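Water systems and plant room checklist -- with comments
Bromovdale site, lower building and annexe
Inspection date: June 16, 2022
Previous sheet: Flollport, same form, old numbering. Ignore the numbers, they don't match.

Key: OK / ACTION / N/A / NOT SEEN
Comments go under the item, not on the back. Nobody reads the back.

1. ACCESS

1.1 Route to plant room clear -- OK
1.2 Door closes and locks -- ACTION
Closes if you lift it. Hinge screws loose at the top. Same comment last time.
1.3 Key where the sheet says it is -- ACTION
Not on hook 4. Was in the meter cupboard. Either move the key or change the sheet.
1.4 Lighting -- OK
One tube flickers on start up, settles after a minute.
1.5 Floor dry -- ACTION
Damp patch by the back wall, hand-sized. No drip above it that I could find. Put dry paper down, check in a week.

2. INCOMING MAIN

2.1 Meter readable -- OK
3,891 on the dial. Wrote it on the card as well.
2.2 Outside stop tap found and turned -- OK
Lid full of soil. Cleared it. Stiff but goes.
2.3 Inside stop tap found and turned -- OK
2.4 Lagging complete -- ACTION
Gap at the elbow behind the softener. Needs doing before winter, put it on the September list.
2.5 Backflow device present -- NOT SEEN
Boxed in. Panel is painted over and I wasn't going to break it with no one to make good.

3. ISOLATION VALVES

3.1 All valves tagged -- ACTION
19 on the drawing. Tags missing on the annexe branch, three of them. String rotted through, tags found on the floor but no way to tell which goes where without tracing the pipes.
3.2 Valves exercised (full close, full open, back a quarter turn) -- ACTION
All done except the two over the boiler flue. Too hot to reach safely. Book with the boiler off.
3.3 Glands dry -- ACTION
Weep on the cold feed to the calorifier. Nipped up, stopped. Look again next visit.
3.4 Handwheels present and sound -- ACTION
See below.

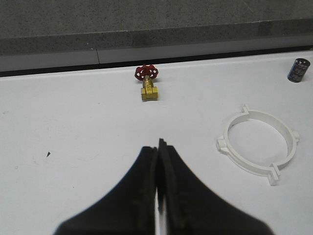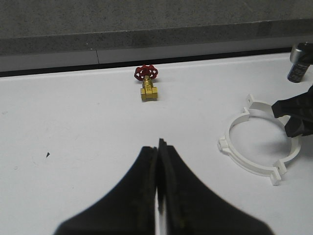 Handwheels get taken off so people can't fiddle with the valves, then no one can find them when there's a leak. Two gone from the annexe, spindle only. Please put them back. What I want to see is what you get on the small gate valve near the back of the table in the first photo -- red wheel on, round rim, open spokes, something a cold hand can get hold of. If you're worried about tampering then use a locking cover, the Kaltberg type or similar, and keep the key with the plant room key (when that turns up on its proper hook). Adjustable spanner on a bare spindle rounds the corners off and after that you're draining the whole building to change one valve.

3.5 Spare valve and wheel in stores -- NOT SEEN
Stores locked, no key on the ring I was given.

4. HOT WATER

4.1 Cylinder thermostat set correctly -- OK
4.2 Temperature at furthest tap checked -- ACTION
Took ages to come through at the annexe sink. Got there in the end. Suspect the return is throttled down too far, have left it alone as I don't know who set it or why.
4.3 Relief valve discharge visible and piped safe -- OK
4.4 Hot pipes lagged within reach -- ACTION
Bare length at knee height behind the door. Anyone kneeling to get at the drain cock will lean on it.
4.5 Unused outlets flushed and recorded -- ACTION
Log stops in spring. Either it's not being done or its not being written down. From where I'm standing same thing. Start a fresh page.

5. COLD STORAGE

5.1 Tank lid fits -- OK
5.2 Overflow screened -- ACTION
Mesh torn. Cheap fix, do it this month.
5.3 Ball valve shuts off -- OK
5.4 Inside of tank clean -- OK
Slight grit at the bottom, no slime, no insects.
5.5 Ladder to tank -- ACTION
Rubber foot missing on one side. Taken out of use, I've taped it. Please don't untape it.

6. PAPERWORK

6.1 Drawing on wall current -- ACTION
Drawing 134 is the old one, still shows the wash room that was knocked out. The Liyanage drawing has the right layout, print that and bin the other.
6.2 Emergency contact list up -- ACTION
Up but one number dead. Rang it.
6.3 Last sheet's actions closed -- ACTION
Door hinge and lagging both carried over. Ladder is new.

DO FIRST
Ladder -- replace or new foot, stays taped till then
Handwheels back on annexe valves
Outlet flushing log, start now
Overflow mesh
Wall drawing swapped

CAN WAIT BUT NOT LONG
Door hinge
Tags on annexe branch -- allow half a day, tracing will be slow
Lagging at elbow and behind door
Flue valves, with boiler off
Access panel for backflow device, needs someone who can paint afterwards

Left a copy in the plant room folder. Annexe loft not done, hatch blocked by stacked chairs -- will pick up on the retrun visit if they're shifted beforehand.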